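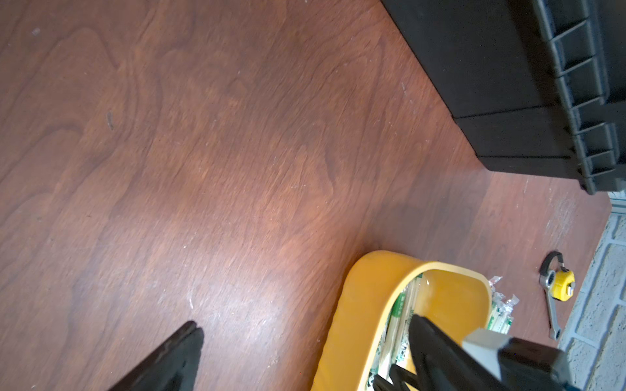

Polished reddish-brown wood with a swirling grain. The finish shows light scuffs and fine dust.

Gurnotham was built mostly between the wars, and almost all of its older houses have the same bathroom problem. The floors upstairs are softwood boards on joists, the rooms are small, and the tubs are reaching the end of their lives. Owners want a walk-in shower they can tile. Installers would often prefer that they didn't ask.

Harvey Morin has been fitting bathrooms in the town for 16 years. He says he used to turn down one wet room job in three because the floor moved too much.

"You can put the best tile in the world on a floor that bounces and it will crack along the joist line," he said. "Then you get a phone call. It's never in the first month. It's usually the second winter."

The usual fix is to lift the boards, add blocking between the joists, screw down a new subfloor and lay an uncoupling mat on top. It works, but it raises the floor, and in a house where the bathroom door opens off a narrow landing, a raised floor means a step. For anyone who wants the shower because they can no longer climb over the side of a tub, a step defeats the purpose.

Hunen, a maker of tile backing boards, has spent the past few years on this problem. Its answer is a thin foam-core panel called Prorberg, which is glued and screwed straight to the joists in place of the boards. The panel takes tile directly once the joints are taped and sealed. Karine Gosselin, who runs technical training for the company, said the aim was to finish level with the hallway floor in most older houses.

"We measured a lot of landings," she said. "Installers told us they had very little height to play with, and some of that gets lost to the adhesive and the tile."

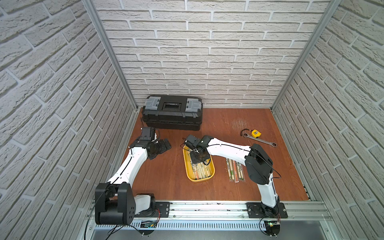

White brick-pattern walls with recessed mortar lines, over a reddish-brown wooden board.

The panels are not cheap. Morin was quoted $779 for enough to do a small bathroom, before drain, tape and sealant. He reckons the labor saved makes up most of the difference, as long as the joists are straight. If they aren't, somebody has to plane or pack them first, and that can take a full day.

Annick Sawatzky and her mother, Manon Li, had theirs done in April. The bathroom sits over the kitchen and had been patched several times. When the boards came up, Morin found that a previous plumber had notched two joists deeply to run a waste pipe. Both had to be doubled up with new timber before any panel could go down.

"That was the part I hadn't budgeted for," Sawatzky said. "The shower itself went in faster than I expected. The carpentry was what took the time."

They chose a matte porcelain tile, small enough to follow the fall to the drain without being cut at an angle. Li wanted green and got it. The grout is a light gray epoxy, harder to work with than cement grout and slower to clean off, but it doesn't need sealing every year.
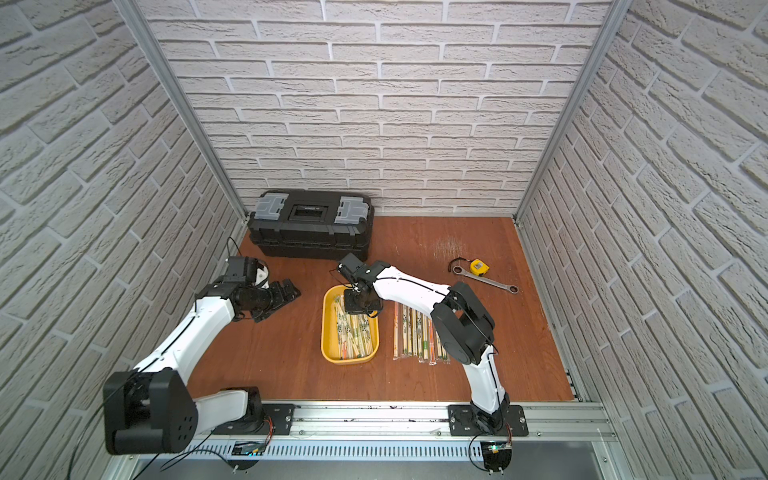

Drainage is still the weak point in most of these rooms. A point drain in the center needs falls from four sides, and the trap below it has to fit between the joists. A linear drain against the wall needs only one slope and lets you use larger tile, but the waste pipe then has to run with the joists or else come out through the wall. Laurier Lapointe, a plumber who often works with Morin, asks to see the floor open before he will give a firm price.

He also flood tests every shower before tiling. He plugs the drain, fills the tray to the lip, marks the level with a pencil and comes back the next morning. Khổng, the tile showroom on the south side of town, now asks its customers whether a test has been done before it delivers.

Readers planning a similar job should ask a few things before signing. Find out who is responsible for checking the joists and whether that is in the quote. Ask what the finished floor height will be, with tile, at the doorway. Get the name of the sealing system in writing, and make sure the tape, corners and sealant all come from the same maker, as mixing them can void the warranty.

Morin is booked into the fall. He has two more upstairs showers to do on the same street as Sawatzky's, and he hasn't seen under the boards in either one.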